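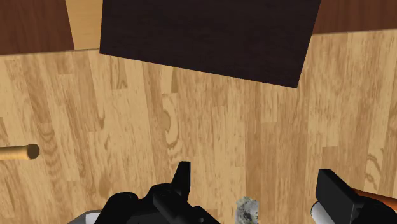 Honey-toned planks with streaks and knots in the grain, next to a much darker brown.

Wood Floor Refinishing: Your Questions Answered

We get a lot of the same questions at our Bratdale shop, and we're always happy to talk floors on the phone, but we thought it might be nice to have the answers in one place for you to read over with a cup of coffee.

Do I have to move my own furniture?
We ask that the small things be out of the room before we arrive – lamps, books, plants, anything on a shelf. Our crew will move the big pieces for a flat $50 per room. Pianos are the one exception, and we'd rather you called a piano mover for those.

How much does it cost?
Every floor is a little different, so we like to come and see yours before we give you a price. Our smallest jobs start at $593, which covers sanding, one coat of sealer and two coats of finish in a single bedroom or hallway. The visit and the estimate are free if you live within 25 miles of the shop.

Can you make my light floor dark?
Usually, yes, and we love doing it! Please do keep in mind that a dark floor shows dust and pet hair more than a pale one will. We'll put a few stain samples down in a corner of your room so you can look at them in the morning and again in the evening before you choose.

Will you sand out all the knots and streaks?
No, those are part of the wood and go all the way through. Sanding takes off old finish and shallow scratches. Many of our customers grow quite fond of their knots once the floor is clean.

How long before we can walk on it?
Socks are fine after a day. Wait three days for shoes and furniture, and a full two weeks before you put any rugs back down.

What should I clean it with?
A soft broom and a barely damp mop will do for most homes. Please skip steam mops and anything with wax in it, as wax makes the next coat very hard to apply.

Do you work in the winter?
We do, all year long. February is our quietest month, so if your dates are flexible you can often get on the calendar within a week or so.

Do you work outside Bratdale?
Yes, we're in Rorkarico every other week. Just mention it when you call and we'll find you a day.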